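Talk notes – what a restaurant review is for
Jaqueline Chávez, June 17, 2019 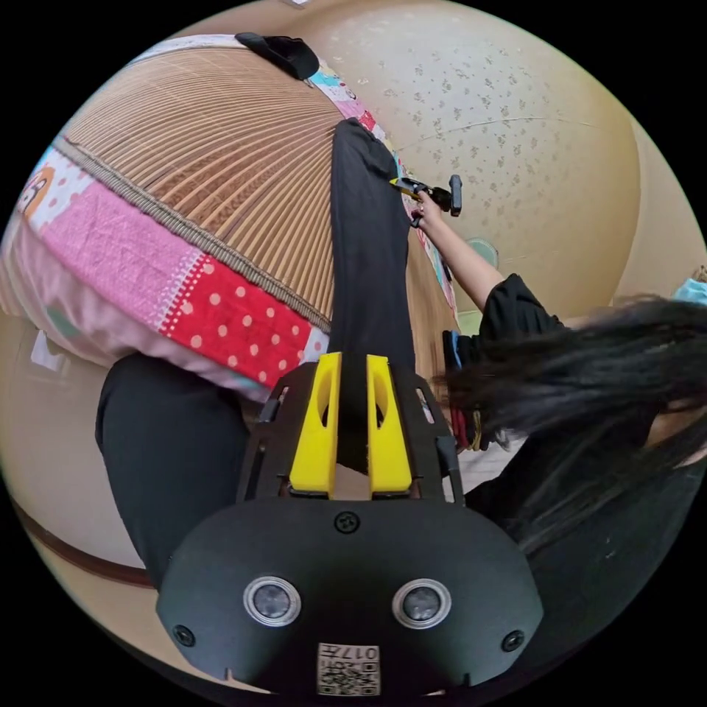 Thank Yesenia for having me. Water. Slow down.

Start with the soup story. First review I ever filed, 458 words, 200 of them on parking. Yareli Rosales cut the lot and sent back one line – "did you like the soup?" I hadn't said.

So – say if you liked it. Early. People are reading on the bus.

Visits. I do two when the paper pays, one when it doesnt. Tell the reader which. Mandagi in November: first night cold dumplings, forty minute wait. Second night, best eggplant I had all year. Which one is the review? Both. Ask room what they'd do. Wait for hands.

Booking under another name. Garba does it, I stopped. They know my face at Stirkel anyway and the bread still came late.

Prices – put them in!! Mains at Stirkel hit $52. Some people will stop reading there and thats fine, you saved them a trip.

Words to drop: nestled, elevated, mouthfeel, "to die for". I've used every one. Read out the bad paragraph (on yellow card). Pause for laugh, if any.

Being unkind. Wedano – family place, 4 tables, bad fish. I didn't run it. Nusrat Naqvi thinks I was wrong, says the reader paid for the fish too. Go through her side properly, dont rush this bit. Still not sure.

Big places with a PR firm – different. Fair game.

Notes at the table: phone under the napkin, or go to the bathroom and scribble. Menu photo on the way out. Check spelling of the chef's name, then check it agian.

If time – the dessert trolley. If no time, skip to questions.

Questions. Likely one: do you ever pay for your own dinner. Yes, most nights, noodles.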